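Corndale Community Hall Users' Group
Minutes of the May meeting

The meeting opened at 10 a.m. in the small room. Minutes of the last meeting were accepted with no changes.

Heating. The Mostyn Street side of the hall was cold for most of the winter. Two quotes have come in for a new boiler. The group preferred the one from Kivura, as it includes removal of the old unit and a service visit in the first year. The secretary will ask Kivura whether the work can be done in one week, and whether the kitchen can stay open while it goes on. Decision put off until there is an answer.

Hire rates. The evening rate has not changed in 4 years. It was agreed to leave the daytime rate as it is and raise the evening rate by 2 dollars an hour. Regular groups will get 60 days' notice in writing. The Urura dance class asked for a fixed rate through the end of the year - agreed, provided they book in advance.

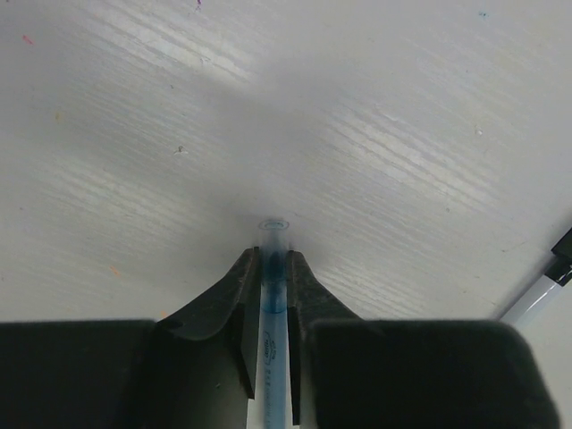
Furniture and storage. The closet behind the stage is full again, and groups are stacking chairs in the corridor, which blocks the side door. Each group will be given one shelf and must label it. Anything without a label goes to the thrift store at the end of next month. Wooden surfaces came up under the same item. The pale one with the streaky grain has small colored marks on it, including a short reddish-pink streak and a blue speck. It was agreed to try soap and a soft cloth first and not to sand anything. Art groups will be asked to put down paper. The cost of 10 wipe-clean covers will be looked into.

Parking. Complaints from neighbors about cars left across driveways on Saturday-style event days. A sign will go up by the gate, and hirers will be told to use the school lot after 6 p.m.

Other business. The piano needs tuning before the summer concert. Agreed. The key to the meter cupboard is still missing - please check coat pockets.

The meeting closed at 11:40 a.m. Next meeting in the small room, same time.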